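Print | E-mail

Illine Apparel, Merchandising and Store Operations
Minutes of the March meeting

Present: Su-bin Maeng (chair), Aksel Kjærgaard, Sigrún Hallgrímsson, Oddur Vídalín
By phone: Jalen Mahmoud, from item 2
Called to order 9:05 a.m.

1. Previous minutes
Approved with one correction. The Altow outlet reports to store operations, not to wholesale.

2. Fall knitwear allocation
Mr. Kjærgaard presented the allocation by door. Of 269 active doors, 235 will receive the full Romo cardigan range. The remaining doors will receive the core colors only. Mr. Mahmoud asked that the size curve for outlet doors be taken from last fall's sell-through and not from the chain average. Agreed. Revised file to be sent to planning before the order is released.

3. Returns processing
Ms. Hallgrímsson reported that online returns dropped off in stores are being held in back rooms until the weekly transfer. Stock is not available for sale during that time. She proposed that full-price items in saleable condition be put back on the floor at the receiving store. Mr. Vídalín noted that the point-of-sale system does not accept a receipt from a different channel without a manager code.

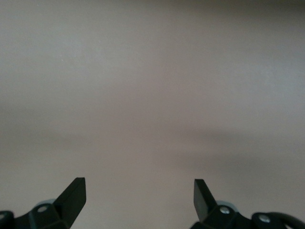 The proposal will be tested in 3 stores for 5 weeks. Mr. Vídalín will issue a temporary code to each store manager. Markdown items are excluded from the test and will continue to go by transfer.

4. Cáceres denim
Supplier has requested a later ship window for the second delivery. Accepted for dark wash. Declined for black, which is tied to the window change. Ms. Maeng to confirm in writing.

5. Other business
Hang tag stock for the old price format is to be used up in outlet doors. No other items.

Adjourned 10:40 a.m.
Minutes taken by S. Hallgrímsson

Share (3)

Comments (2)

storeside
Does the manager code under item 3 cover gift returns with no receipt?

O. Vídalín
No. Gift returns stay on the current process during the test.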